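Kelto peel-and-stick wallpaper is sold by the roll from our Tiongson warehouse. Each roll covers over 30 square feet and goes onto painted drywall, primed plywood or old smooth panelling. It won't hold on brick or fresh plaster — wait until plaster has cured and been sealed.

The tree pattern, in pink, mauve and dark brown, is back in stock for April. Colour can shift a little between batches, so order all your rolls at once.
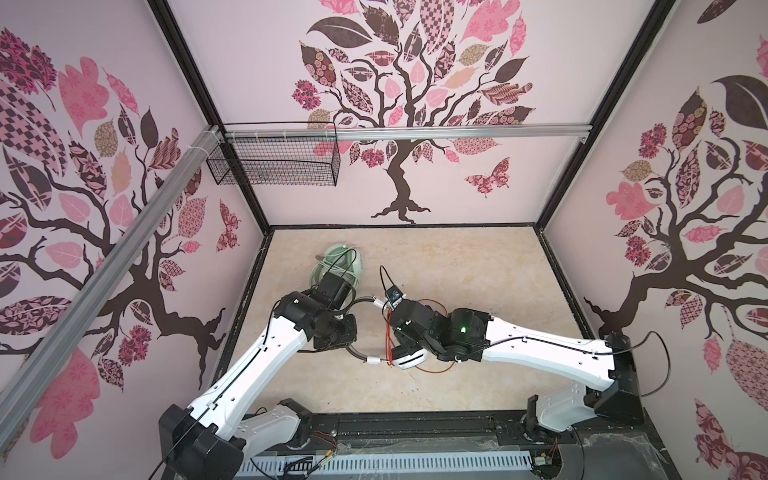
Tree and butterfly design on a pale pink background

**Item number:** 1309
**Finish:** matte
**Cleaning:** damp cloth, mild soap, no bleach

Wash the wall and let it dry overnight. Start at a corner and work down from the top, peeling the backing a bit at a time. Air bubbles can be pushed out with the grey felt squeegee packed in every roll. Where the paper meets a counter or moulding, leave a small overlap and trim it with a new blade.

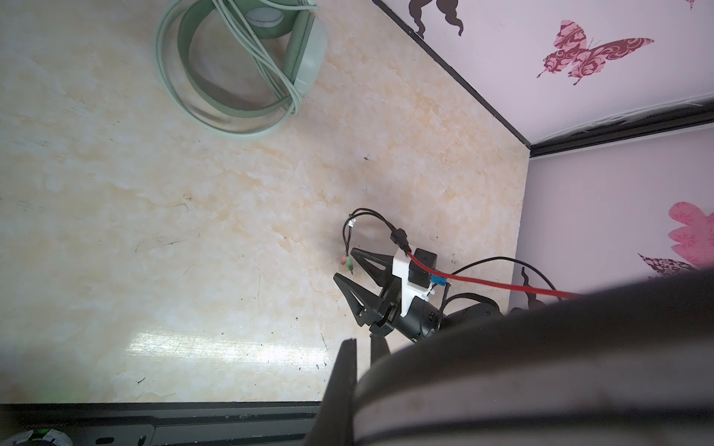

## Ordering and returns

Sellby ships across Canada. Unopened rolls can be returned within 30 days; cut rolls can't. For samples or large orders, write to Rowena Macapagal at the order desk. Analyn Dimaculangan handles trade accounts.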